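The Last Bus to Ninow

The bus to Ninow left at two in the afternoon, and Llinos Penry was on it with one bag and a letter in her coat. The letter was from Mr. Flakov, the lawyer. It was dated 16 February 2024 and it said that her aunt's house was now hers, together with the garden and a debt of 700 to the man who repaired the roof.

She had not seen the house for many years. When she was a child, the road to it seemed very long, and she always became sick after the bridge. Now she looked at the bridge and felt nothing, and this made her a little sad.

The driver let her out by the mill. It was raining, a thin rain that did not fall but hung in the air. The key was under the stone, as Mr. Flakov wrote. Inside it smelled of apples and old paper. Her aunt's shoes were standing in the hall, side by side, with the toes to the door.

Llinos sat on the stairs in her coat and did not know what to do first.

After some time somebody knocked. It was old Hourani from the next house, with an umbrella that was broken on one side.

"You are the niece," he said. "You have her forehead."

"Please come in. I have nothing to offer you."

"She also had never anything to offer. Only soup." He looked past her to the kitchen. "Sixty steps from my door to this one. Every evening I walked them, and every evening soup. I will tell you the truth, it was not a good soup."

Llinos laughed, and then she was ashamed that she laughed in this house so soon.

"What did she put in it?" she asked.

"Who can say? She kept the recipe from me. She told me I would sell it in Drakelel and become rich."

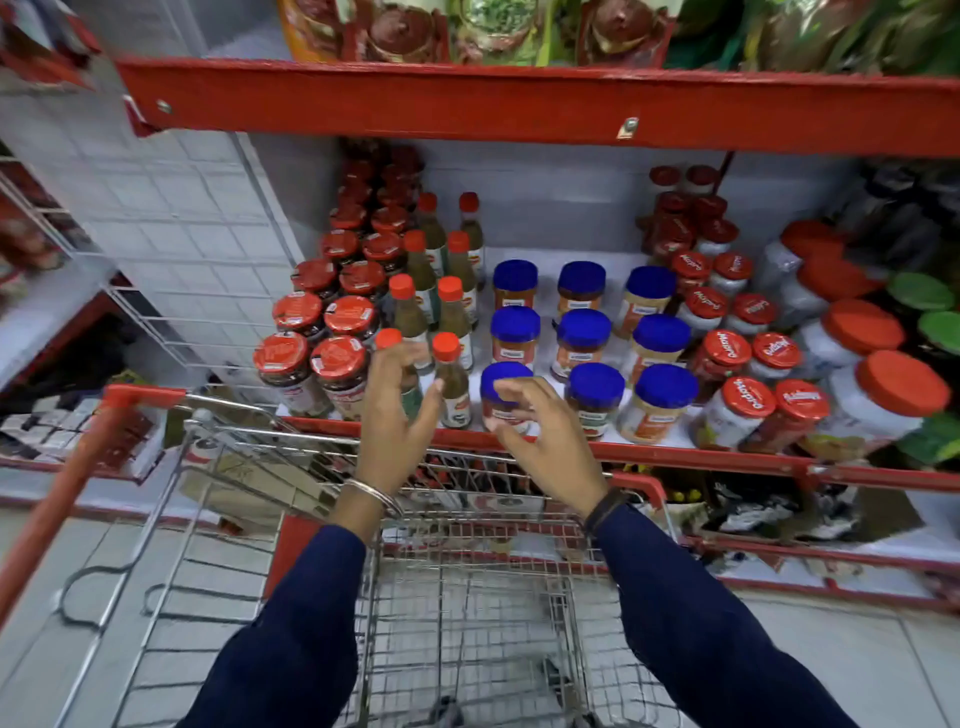

They looked for the recipe together. It was not in the drawer with the spoons, and it was not in the Bible, where her aunt kept the bills. Hourani found it at last on the back of a calendar from a March long ago. The writing was so small that he had to hold it close to the lamp.

"Onion," he read. "Barley. Salt, but less than you think. Cook it for 90 minutes and do not open the pot." He was silent for a moment. "And here is written, for two persons."

He gave her the page and turned to the window. Outside it was already getting dark, and the mill had one light.

"The shop is open until six," Llinos said. "Will you show me where it is?"

He took the broken umbrella and held the good side over her. She locked the door, put the key in her pocket - not under the stone - and they went down the road to buy onions.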